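Review: the Codero hand gripper, tried at the Mimley open day

Posted 24 Apr 2025

Mimley opened its doors for an afternoon of demonstrations this spring, and I went mainly to get my hands on the Codero. I had read the product page back in January and wanted to know how it felt to hold before spending the money. This is a review of the tool, with some notes on the day for anyone thinking of going to the next one.

The Codero is a two-finger gripper that you carry and work yourself. A camera looks down over the fingers while you do ordinary jobs, and the recordings are used to train a robot arm fitted with the same fingers. Mimley sells the gripper and the software. The arm is sold separately, and most people at the open day were there for the arm. I waited 15 minutes to see it and had almost no wait for the hand tool.

Visitors were given two kinds of work to try: clearing a table and folding clothes. The table was easy. Cups, spoons and a sponge all went where I wanted them after a couple of tries. The fingers close evenly, and the trigger has a long pull, so you can stop partway and hold something without squeezing it. I liked that a lot. The older Griffiths gripper I used at work snapped shut or stayed open, with not much in between.

Clothes were harder. The demonstrator's advice was to start at the hem, come in low, and let the pads gather a little of the cloth before closing. If you come down from above, the tips press the fabric into the mattress and slide over it. It took me several tries to get a clean pinch on a single layer, and more than once I picked up the front and the back together.
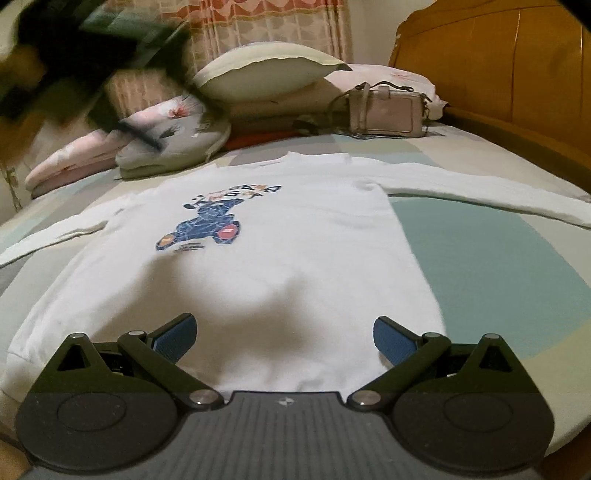 Sleeves were the part I never got good at. With one hand tool you can only move one corner at a time, so every sleeve has to be brought in, let go, and then smoothed with the side of the fingers. The demonstrator could fold a top in 26 seconds. My best was well over a minute and it looked like it. Working with a pair of grippers would help, and the software does support two at once, but there was only one set up for visitors to use.

The pads are the best part of the tool. They have enough texture to hold knit fabric and they don't leave marks on it. They are also replaceable, and the demonstrator changed one while we watched, which took no tools and very little time. I would still want to know how long a set lasts in daily use. I asked, and was told it depends on the work, which I suppose is fair.

Weight is my main complaint. It feels fine for the first few minutes. After two rounds of folding I noticed it in my wrist, mostly because the weight sits forward of the handle. Anyone with small hands should try it before ordering. The trigger is a long reach, and the handle does not adjust.

The software was shown on a laptop at the end of the table. You see your recording as soon as you finish, and you can throw out a bad take with one key. It lost track of the tool's position on 2 of my 9 takes. Both times I had moved quickly. The program flagged them right away, so I wasn't left guessing, but on a long day that would add up.

After that came the arm itself, folding towels in the next room – slowly, with long pauses. It did three while I stood there and dropped the fourth. The staff let it carry on and answered questions in the meantime. I appreciated that they didn't hurry us out.

If you are comparing, the Callen gripper is lighter and costs less, but its fingers are shorter and I found it poor with anything soft. For hard objects only, I would buy the Callen. For clothes and bedding, the Codero is worth the extra money, as long as you can live with the weight.

A few practical notes on the visit. Parking is behind the building and fills up early. The coffee is free. Wear short sleeves or roll them up, as loose cuffs get in the way of the trigger. Sign up for the hand tool first and then go look at the arm – by late afternoon the list for the hand tool was full.

Rating: 4 out of 5. One point off for the handle.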